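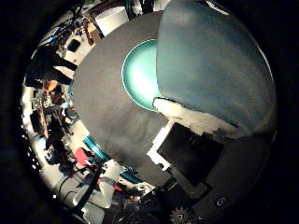 The Night Guard Diaries, part one
by Ida Wunderlich

My dentist says I have been chewing on something in my sleep since at least last May, and that the something is me.

She put it more kindly than that. She said there was "some wear," tilted the screen so I could look at my own molars, and moved her pen along a row of teeth that used to have points on them. I nodded the way I nod at mechanics. Then she asked if I'd been under any stress lately, which is a funny thing to ask a person who is lying upside down with a bib on.

I hadn't known. I live alone except for a cat, and the cat has never complained. What I did know was that I woke up most mornings with a headache parked just over each ear, and that I'd been blaming it on my pillow. I have bought 4 pillows in the past year. One was filled with buckwheat. I would like those evenings of pillow research back.

So now I own a night guard. If you've never met one, picture the thing a hockey player spits into his glove, only see-through and a great deal more expensive. Getting one made takes two visits. At the first they fill a tray with pink goop that tastes like bubble gum described over the phone, press it onto your upper teeth, and tell you to breathe through your nose. I had a cold. We got through it together, me and the hygienist, with a lot of eye contact.

Then came the insurance. My plan is through Prudbridge, which I chose during open enrollment by picking the one in the middle. I called to ask if the guard was covered. The first person said yes, as an appliance. The second person said no, because it was an appliance. The third was a man with a lovely, sleepy voice who said it depended on whether I ground my teeth or clenched them, and did I know which. I said I was unconscious at the time. He put me on hold for 30 minutes, and I noticed that I was clenching, so at least I had something to tell him when he came back.

He didn't come back. A recording did, and it thanked me for my smile.

In the end they paid for a piece of it and I paid for the rest, and I have decided not to do the math on how that compares with the pillows.

The first night was not restful. You put the guard in and your mouth immediately believes it has been served dinner. I drooled like a bulldog at a butcher's window. Around two in the morning I woke up convinced that all my teeth had merged into one long tooth. The second night I took it out in my sleep and found it inside the pillowcase (buckwheat). By the end of the second week I'd stopped noticing it until I tried to talk, at which point I sounded like my great-uncle calling from a boat.

Several of you have written in since I mentioned this at the bottom of the last issue, and I'm passing along what you sent. Yulan Liang has worn one for years and says to rinse it in cool water, never hot, because she once ran hers under the kitchen tap and it came out shaped for somebody else's head. She also says to let it dry before you shut it in its case, and to bring it along to every checkup so they can look it over for cracks. A reader who asked not to be named says hers was eaten by a beagle. Two of you wanted to know if the cheap boil-it-yourself kind from the drugstore is any good. I asked my dentist, who made a long humming sound and said it was better than nothing for a short while, if it fits, and that I should send you to your own dentists. Consider yourselves sent.

She gave me some daytime homework too. Lips together, teeth apart, tongue resting behind the front teeth. That is apparently where everything is supposed to be when you aren't eating or talking, and I have been doing it wrong for my entire life. I stuck a little round dot on the edge of my monitor to remind me to check. Every time I see the dot, my jaw is locked like a bank. I let it go, feel very calm and advanced, open one email, and look at the dot again.

The headaches are better, though. They aren't gone, but most mornings I get all the way to the coffee before I remember I have a skull.

I go back for a fitting check next month, and I've been told to bring the guard "clean." I'll report on how that goes. In the meantime, if anyone wants a buckwheat pillow, it's been used very little and you'd have to come and get it. It weighs as much as the cat.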